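The Bed Is the Best Table in the House

By Madalena Barros 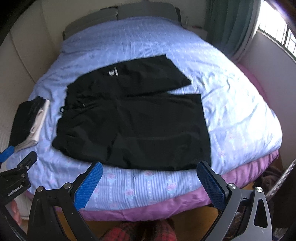 Ask people where they fold and they'll say the laundry room. Then watch them. Basket goes straight past the machine, down the hall, onto the bed. Every time.

I spent a week in other people's bedrooms for this piece, with permission, and hardly saw a folding table in use. Selma Mladenović owns one. It has a printer on it. She folds on top of the comforter in her apartment in Markgate, standing up, radio on, and she has opinions.

"Make the bed first. Doesn't have to be good. Just pull the cover up." A few ripples don't matter, she says, shorts will lie flat on anything if you give them a second with the side of your hand. What matters is color. Black clothes on a pale cover, you see the lint, you see the loose thread. Black on black, forget it.

Shorts are where people give up. Shirts have rules, everybody's mother had a shirt rule. Shorts have an elastic waist that bunches and legs that slide off in different directions. Selma's way, written down fast while she did it:

Lay them flat, waistband to one side. Tuck the drawstring in. One leg over the other, hems together. Smooth from the waist out. Fold in half toward the waistband, then once more if the drawer is shallow. Onto the pile.

Rui Paiva, who shares a house in Pranddale with two brothers and one dryer, rolls his. Rolled shorts fit standing up in a drawer and he can grab a pair in the dark. They also come out looking like they've been rolled. He doesn't mind – gym shorts, who's looking.

Then the pile itself. Idalina Brandão ran the linen room at a 34-bed guesthouse until last October and still stacks by weight, heavy at the bottom, dark wherever it lands. She wont mix sheets with clothes. Satiny sheets especially, they slip and take the whole stack with them.

How long does it take? Selma says one side of a record. Rui says he's never finished. The last of it goes on the chair, and teh chair is another article.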